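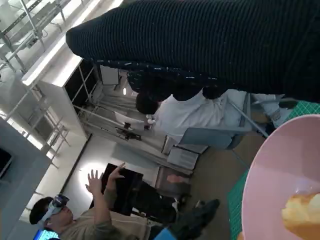 Last changed: May 13, 2023, by Sointu Aaltonen

Cutting mat

A cutting mat is a flat sheet you lay on a table so your knife goes into the mat and leaves the table alone. I've written most of the tool pages on the Grellow craft encyclopedia, and I put this one off for ages because I thought there'd be nothing to say. There's plenty! The usual kind is green with a fine white grid, like the one at the top of the page under the pink bowl, but they're sold in pretty much any color you want.

What it's made of

Most are several layers of vinyl pressed together, a firmer core with softer faces. The soft faces are why people call them self-healing. A thin blade pushes the material aside, and when you lift the blade the slit closes up again (mostly). Cheap hard plastic ones don't do this, and after a while your knife starts following the old grooves, which drives me up the wall. Clear glass mats exist too, and they eat blades.

The grid

Grids come in inches, centimeters, or one on each side. Many have diagonal lines as well, for bias strips and quilt triangles. I'd treat the printed lines as a guide and do the real measuring with a ruler – my old Halonen mat was off by a hair on every line, and over a long cut that adds up. Mix two mats from different makers and you may find the squares don't line up at all.

Sizes

See also: Paper sizes, Work tables

Small ones fit in a bag and are fine for paper and stamps. For sewing you want the biggest your table can hold, since sliding fabric around halfway through a cut is how it goes crooked. Two mats butted together will do, with tape on the underside.

What to cut on it

Paper, card, felt, thin leather and most woven fabric are all easy. Knits are fussier. A ribbed knit stretches sideways as soon as you lean on it, so lay it out with the ribs along a grid line, let it rest, and use a rotary cutter with light pressure. Anything beaded or sequined I wouldn't cut on a mat at all. The beads chip the blade and the bits press into the surface, so unpick the trim first, or snip between the beads with old scissors over a tray.

Care

Store it flat. Heat is the big enemy, and a mat left in a car in July will come out wavy and stay that way (I lost a lovely Clallier one like this). Keep irons, glue guns and hot mugs off it. To clean, use cool water, a drop of dish soap and a soft brush, then let it air dry. Fuzz stuck in the cuts comes up with a white eraser. Crumbs brush off fine, but greasy ones will mark your next piece of fabric, so wipe after snacks.

How long they last

It depends so much on the blade. I turn mine end for end every few weeks to spread the wear, and my current Vuvumby has lasted roughly 8 years with both sides in use. Once a fresh blade skips threads in the same spot every time, that spot is done. Old mats can be cut down for drawer liners or small stamping mats.

Related pages: Rotary cutter, Craft knife, Quilting ruler, Ribbed knits, Sequin trim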